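Jeltcombe Guest Rooms: Bed-Making and Linen FAQ
Last updated 24th July
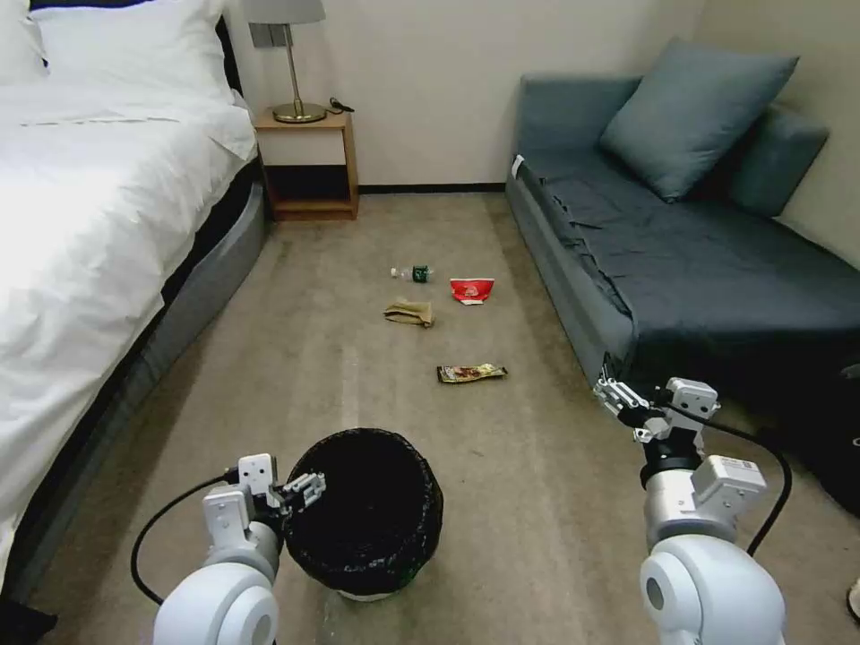 We get more questions about beds than about breakfast, and we love it! Guests go home wanting their spare room to feel like one of ours, and new people on the housekeeping roster want to know how we like things done, so both lots of questions have ended up on one page. Our rooms are kept pretty simple: a white duvet with the top edge folded back, white pillows up against a dark headboard, a lamp with a brass-coloured stem on the nightstand, and a sofa in dark slate blue for when you want to sit somewhere that isn't the bed. If your question isn't answered, leave a note at the desk and we'll add it.

Why is everything on the bed white?

Because you can wash it properly. White cotton goes through a hot wash again and again, and if one pillowcase wears out you can swap in another without hunting for the right shade. We get our colour from the sofas and throw pillows. Blue-grey with white is my favourite mix in the whole place, and it suits the off-white walls too.

What size duvet should I buy for my own bed?

One size up, if your budget allows. A queen duvet on a double bed hangs nicely down both sides and puts an end to the midnight tug-of-war. The exception is an upholstered base you'd like to show off. In that case stick to the matching size so the fabric stays visible along the side.

What's the fastest way to get a duvet into its cover?

The roll! I will talk about the roll to anyone who stands still. Turn the cover inside out and lay it flat on the mattress with the opening at the foot. Lay the duvet on top and line up the corners. Start at the head end and roll the two together like a sleeping bag, right down to the opening. Tuck the opening around the ends of the roll, do up the buttons, then unroll it back toward the pillows. The first go will feel like wrestling a tent. By the third you'll be showing your friends.

Do you iron the duvet covers?

No. They're shaken hard when they come out of the dryer, folded while they're warm and smoothed by hand once they're on. A few soft creases are fine by us — a bed should look like somewhere you'd want to lie down. Pillowcases do get a quick press, mostly because I enjoy it.

How far down do you fold the top edge?

A forearm's length or a bit less. Fold once, run your hand along the crease and leave it alone. It makes the bed easy to climb into and shows off a fresh cover.

What thread count are the sheets?

310, in a plain percale weave. We tried a 500 sateen set in the Vurnico rooms one December and it was lovely and silky, but a few guests found it warm. Percale is crisp and cool and gets softer with every wash. Don't get too hung up on the number, though. Feel the fabric if you can.

How often should pillows be washed?

Ours are done every few months, always with protectors on in between. Check the label first. Two pillows in the machine at once keeps the drum balanced, and a couple of clean tennis balls in the dryer will bring the fluff back. Make sure the middle is fully dry before the case goes on.

How do I keep a sofa cover from creeping forward?

Anyone who sits down with enthusiasm will shift a seat cover, so it's part of the daily reset here. Lift the cushion, pull the fabric to the back, tuck it down with a flat hand and set the cushion on top. At home, a rolled towel pushed into the gap behind the seat helps a lot. Then prop a big square pillow at an angle and you're done.

What belongs on a nightstand?

A lamp, and room for a book and a glass of water. We keep the tops fairly clear and let people use the open shelf underneath for whatever they've brought. Spare blankets live in the closet.

How long does it take you to make up a room?

A full change with fresh linen, dusting and a vacuum takes about 18 minutes for one person. New starters should take as long as they need.

Can I buy the linen?

We don't sell it ourselves. The covers come from Plindero and the pillows from Vashisht, and the desk can write down the product names for you.

Can I ask for an extra pillow?

Please do! Dial 162 from your room and tell us firm or soft.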